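## 4. Setting Up a Garment Steamer for Vintage-Style Dresses

This section covers the Enora upright steamer as supplied with the Nukent dress-form kit. If you bought the steamer alone, skip steps 6 and 7 and drape the dress over whatever you own that has shoulders.

**Before you begin**

Read the care label. Then read it again with your glasses on. Wool crepe, cotton and most viscose will take steam. Velvet takes it only from the back. Anything with glued-on trim should be returned to the closet until you're feeling calmer.

1. Unpack the base, the pole (two sections), the hose, the steam head and the fabric brush. The small plastic bag holds two spare washers. Put it somewhere you will remember, or at least somewhere you will look.
2. Screw the pole sections together and push them into the base until the collar clicks. If there is no click, turn the pole a quarter turn and try once more.
3. Fill the tank with cold water up to the line. The full tank holds 64 fluid ounces. It does not hold more, whatever the gap at the top may suggest.

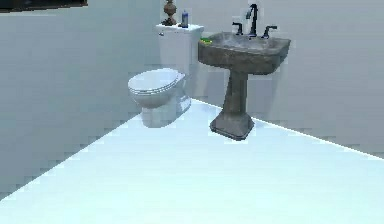 4. Attach the hose to the base and hang the steam head on its hook. The hose should rise from the base without a loop in it. Water collects in loops, and then leaves them all at once, usually onto silk.
5. Plug the steamer directly into a wall outlet. It draws 1,440 watts and does not share well with hair dryers, space heaters or your other steamer.

> **Caution:** Steam leaves the head at 200°F or more. Do not steam a dress while you are wearing it. We know you are late. People have been late before.

6. Raise the dress form until the hem clears the floor by a hand's width. On full circle skirts from the Zelenák pattern range, allow two hands.
7. Fasten every button, hook and side zipper. A 1940s-style bodice steamed open will dry open, with a small, stubborn gape at the bust.
8. Turn the dial to **Low** and wait for the light to go green. Aim the first burst away from the dress.
9. Work from the top down: collar, shoulders, sleeves, bodice, skirt. Hold the head an inch from the cloth and pull the hem gently with your free hand.
10. Leave the dress on the form until it is completely dry. Sitting down in a damp pleated skirt gives you a different pleated skirt.

**Fabric settings**

| Fabric | Dial | Brush |
|---|---|---|
| Cotton, linen | High | Yes |
| Wool crepe | Low | Yes |
| Viscose | Low | No |
| Velvet | Low, from the back | No |
| Sequins | Off | No |

**Emptying the tank**

Switch off, unplug, and let the unit cool completely. Lift the tank out by its handle, unscrew the cap and pour the water down a sink. Stand the tank upside down overnight with the cap off.
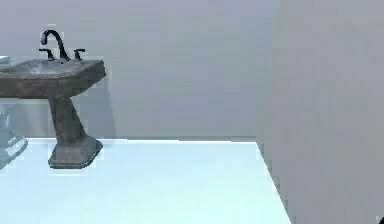 *Fig. 4b. Pedestal sink with gooseneck faucet and two lever handles.*

Do not pour the leftover water back into a bottle for next time. It has been boiled, and it carries lint.

**Descaling**

Descale after every 195 fills if you use distilled water, and far sooner if your kettle is furry inside. Use the Stirnolitz sachet from the accessory pack, dissolved in a full tank of cold water. Run on **High** with the head pointed into a bucket until the tank is half empty, then switch off, cool, rinse and refill with plain water for one more run.

> **Note:** Vinegar also works. Your dresses will smell like pickles for a week, but it works.

**If something goes wrong**

- *The head spits.* The hose has a loop in it. See step 4.
- *No steam, light is green.* The tank is not seated. Press down on it firmly.
- *No steam, no light.* Check the plug.
- *Shiny patch on wool.* The head touched the cloth. Brush against the nap and steam again from farther off.

Section text by Niilo Keskinen; fabric table checked by Vratislav Krajčí, who asked that the line about sequins be kept in. Revised 27/07/2023.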